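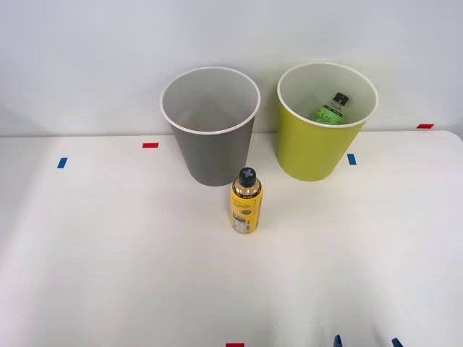

Department of Environmental Design, Waste and Daily Habits Group

Student project report: Two small bins on one table
Handinau campus, work done in November

1. Why we chose this topic

In our building the large waste containers stand in the corridor, and on the desks there is nothing. People finish a drink, put the bottle next to the keyboard and forget it. In the Štefanec reading room, bottles stay on the tables until the evening cleaning. Our group wanted to study whether a pair of small bins, placed directly on the table, could make sorting easier. The project was part of the course Trerance, which is the practical course of the second year.

We limited ourselves to drink packages. Paper, food and batteries are not part of this report.

2. The bins

We compared several bins from the catalog of the supplier Flasow and decided on a simple round form, wider at the top than at the base. One bin is gray and the other is yellow-green. Both have a thin white band at the rim. The yellow-green one is for packages which go to recycling, and the gray one is for the rest. We did not print any text on them, since we wanted to know if color alone is enough.

The choice of color was discussed for a long time. In the town of Handinau the recycling containers are yellow, so a part of the group wanted pure yellow. Finally we took the yellow-green, which is easy to find on a white table also for a person who sits at the other end of the room. The gray one is less visible, and we accepted this.

3. Position on the table

We put the two bins side by side toward the back of a white table, near the wall. The front part should stay free for work. Between the bins we left a gap, so that a hand can reach one bin without touching the other.
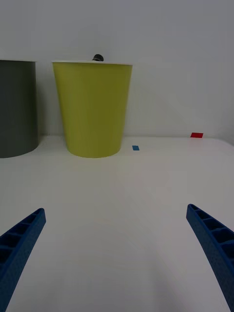 Figure 2. Free working area, with the bins toward the back of the table.

We first tried the bins at the front corners. This was not good, because the sleeve of a person who writes can pull a light bin down. With both bins at the back, the arm must be stretched a little more, but the students we asked did not complain. For a deeper table the result may be different.

4. The questionnaire

Before the work with the bins we sent a short questionnaire to 941 students. There were 5 questions. We asked where they drink during study hours, where they leave the empty package, and which color they connect with recycling. We received 700 answers. The most common place for an empty bottle was "on the table, I take it later". Many students wrote also that the corridor containers are too far when they have only a few minutes between lectures.

5. Bottles and cans

The size of the opening was the second point. A plastic bottle goes in easily, but it leans on the inner wall and its cap remains above the rim. We do not see this as a mistake. From a chair it shows which kind of package belongs there. The disadvantage is that one tall bottle takes much space, and after a few of them the bin has to be emptied.
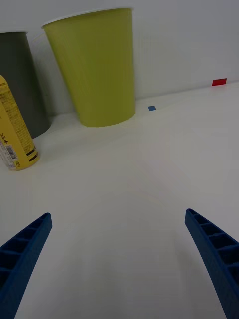
Figure 3. Yellow can near the dark gray bin.

Cans are shorter and need less height. Their problem is rather the rest of the drink, which can run out at the bottom of the bin. We recommend a washable inside without a bag.

6. What we would change

A heavier base would be useful for both bins. We would also test a lid on the gray one, and repeat the questionnaire after one semester, with the same questions, in the reading room and in the two computer rooms.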